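Notes pour l'intervention - atelier verrerie, matin

Diapo 1. Se présenter vite, remercier Ondham pour la salle. Dire tout de suite que je parle de rangement et de montage, la chimie vient après la pause.

Diapo 2. Le point de départ : 96 pièces de verrerie inventoriées chez nous en mai, dont 33 sans place attitrée. Laisser le chiffre à l'écran. Rappeler que le budget de remplacement était de 400 euros et qu'il n'a pas tenu l'année.

Diapo 3. Le support. Expliquer le principe : deux plaques transparentes, des trous ronds dans celle du haut, le tube passe dedans. Demander qui utilise encore des noix et des pinces (lever de main).
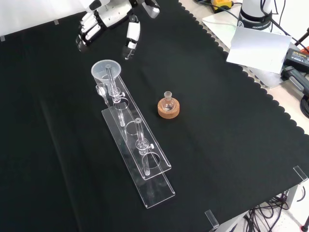
Support acrylique, entonnoir en plastique et robinet en verre, sur tissu noir.

Faire remarquer la clé blanche du robinet, tournée vers la droite. Chez nous, la règle est de la garder accessible, sans passer la main au-dessus de l'entonnoir. Parler aussi du tissu noir : on repère mieux les bords du verre transparent que sur une paillasse claire. Le laver à part, sans adoucissant.

Diapo 5. Ordre de montage à Drusum : support, tube, robinet fermé, entonnoir en dernier. Pour démonter, ordre inverse. Compter 2 minutes - ne pas faire la démo si on est en retard.

Diapo 6. Questions. Si on me demande les plans des plaques, renvoyer à la fiche Wudetti, les exemplaires sont près de la porte.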